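Costance House Residents' Meeting
Minutes, June 20, 2020
Held on the back lawn, chairs spaced out, bring your own drink

Hi all. I'm doing the minutes again because I was the one with a pen. Most of the households came, two listened in by phone from their balconies (we could hear you fine, and also your dishwasher), and Graham Bellamy chaired. We started a little late while people argued over who got the shade.

1. Last time's minutes

Nobody had changes except Troels Ladefoged, who pointed out that I'd written down the March meeting as ending at noon when we were still out in the hall talking about gutters well after one. Fixed. Approved.

2. Rain barrels and the garden

We spent longest on this one, so I'll try to get it all in. The two barrels behind the shed ran dry in May and everybody has been dragging the hose over from the spigot by the bike room, which leaves the path muddy and makes the water bill creep up. Troels had priced out a bigger tank from Nostell, the farm supply place out past the overpass. It holds 200 gallons and would sit where the old compost bins are now.

People liked it! The sticking points were how ugly it is (very green, very plastic) and whether the shed roof can even fill something that size. Troels thinks it can if we connect the downspout on the north side too. I said I'd be happier if we planted something in front of it, and a few of you offered beans, which I'm holding you to.

There was also a side conversation about mosquitoes. The tank comes with a screened lid. The barrels do too, in theory, but one of the screens went missing and a dinner plate isn't a lid, so whoever put it there, please come get your plate.

Agreed: Troels orders the tank. Compost bins move to the corner by the fence before it shows up. Until then, water in the evening and coil the hose back up when you're done.

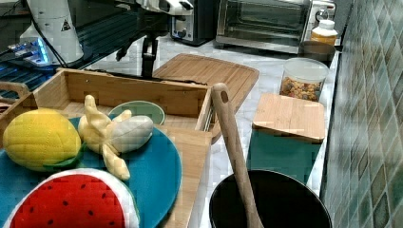

Tomatoes came up too, while we were on the garden. The seedlings in the long bed are for anyone to pick from once there's fruit. The ones in pots on the steps belong to the people who live up those steps. I know it looks like one big happy tomato patch, but it's two, and last summer got a bit tense.

3. Roof over the east stairs

Skallberg came by to look at the leak on the top landing. They say the flashing has pulled away and the shingles around it are tired but can hang on a few more years. They can patch it in one day, weather permitting, and they'd want the stairs clear from breakfast until they pack up. That means the second and third floors use the west stairs that day, and yes, that includes strollers, so please offer an arm if you see someone struggling.

Graham asked whether we should go ahead and redo that whole side while the ladders are up. We went back and forth. I was for it, mostly out of impatience, and got talked around by the people who remember what the last roof job did to everybody's monthly share. We'll do the patch now and get a written price for the whole side in the fall so we can look at it with cooler heads.

Agreed: patch goes ahead. Graham calls Skallberg and posts the day on the board by the mailboxes as soon as he has it.

4. Quiet hours

Oh boy. So with everyone home all day, the old quiet hours don't fit anymore. They were written for people who left in the morning and came back at dinner. Now we have calls going on in bedrooms, a cello on the first floor, kids who need to run, and one household working nights and sleeping till mid-afternoon. 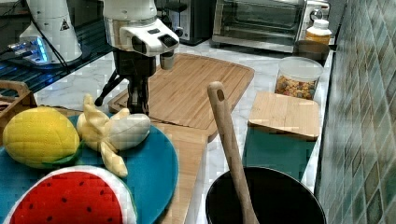
What we landed on is a trial through the end of summer. Mornings until 10, and again from 1 to 4, are the softer stretches, so no drilling, no basketball against the garage wall, and music with the windows shut. Outside of those, live your life. The evening rule stays the way it was. The cello is welcome any time before 8 as far as the upstairs neighbors are concerned (they said they'd miss it).

Drilling got its own little debate. I would like it recorded that I only have one shelf left to put up.

Agreed: trial starts Monday-style, fresh week, and we talk about it again next meeting. If something's driving you nuts before then, knock on the door and say so before you write to the whole list.

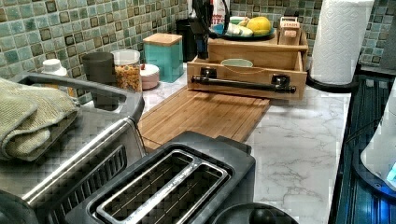
5. Bike room

It's full. It's so full that I took mine out last week and couldn't get it back in. Several bikes have flat tires and a good coat of dust on them, and we don't know who they go with. Everybody gets a paper tag in their mailbox. Put your name on it, tie it to your bike, and anything without a tag after 60 days goes to Riis, the repair shop on the corner, where they fix up old ones for kids. If you're away or can't make it down there, call a neighbor and have them tag it for you.

We also talked about hooks so some of them can hang. The wall is brick on the long side and something crumbly on the short side, so hooks on the long side only. Two people want to measure it up together this coming week. Kids' bikes stay on the floor where kids can reach them.

Agreed: tags now, hooks once we know what fits.

6. Summer supper

Everyone wants one and we aren't sure how to do it this year. The idea with the most nods was that each household cooks and eats its own food, out on the lawn, at its own blanket, all at the same time. Less of a potluck and more like almost 4 dozen people having separate picnics within shouting distance, but I'd take it! Someone suggested a pie judging by looks alone, and I am strongly in favor.
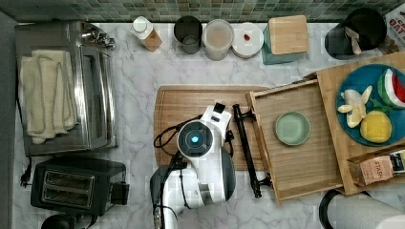
No date yet. We want to get past the roof patch first and see what the county is saying by then. If you own a decent outdoor speaker, tell Graham.

7. Odds and ends

The front door is sticking again. Lift the handle a bit as you pull.

Packages: please pick yours up the same day. The table in the lobby isn't big and the heavy ones end up on the floor where people trip on them.

The laundry room light switch has been replaced and it's now on the left as you go in. I've been slapping the bare wall on the right for days.

A set of keys with a blue tag was found under the bench. I have them. Describe the tag's other side and they're yours.

Next meeting is on the lawn again if it's dry, and by phone if it's not. Send me anything you want on the list, and somebody else please bring a pen.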